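4. Changing the bulb of the desk lamp

This section is for the Kamell desk lamp, models 493 and 2780. The bulb is not covered by the warranty and you can change it yourself. You need a soft dry cloth and a free place on the table next to the lamp.

CAUTION: Pull the plug out of the wall before you start. To switch off the lamp is not enough. A bulb which was burning can be very hot, so let it cool down before you touch it.

4.1 Preparing the table

1. Move papers, cups and drinks away from the lamp. Pens and a calculator may stay on the table if they do not disturb you.

2. Check that the table is flat. When two tables stand together, do not work above the place where they meet – a small part can fall between them.

3. Put the new bulb on its side, well away from the edge of the table. A round bulb rolls easily, also on wood.
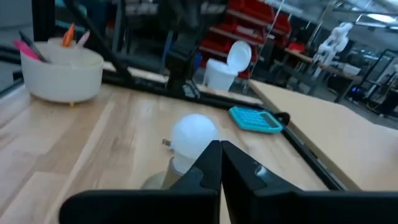 Keep the old bulb and the new one on different sides of the lamp. With frosted glass it is difficult to see from outside if a bulb is still good, and many customers have put the old one back by mistake.

4.2 Changing the bulb

4. Hold the lamp head with one hand. With the other hand, take the old bulb at its base and remove it slowly.

5. Wipe the inside of the shade with the dry cloth. Do not use water or glass cleaner.

6. Compare the base of the new bulb with the base of the old one. They must be the same type.

7. Insert the new bulb until it sits firmly. Do not use force. If it stops too early, take it out and begin again.

8. Put the plug back in the wall and switch on the lamp.

Note: If the lamp stays dark, try the bulb in another lamp with the same fitting. If it works there, please write to the Betero service desk and give the model number from the underside of the lamp foot.

4.3 The old bulb

Wrap it in paper and bring it to a collection point for lamps. Never put a broken bulb in a plastic bag alone – the glass can cut through.

Text: Emil Leitner. Last changed May 17, 2022.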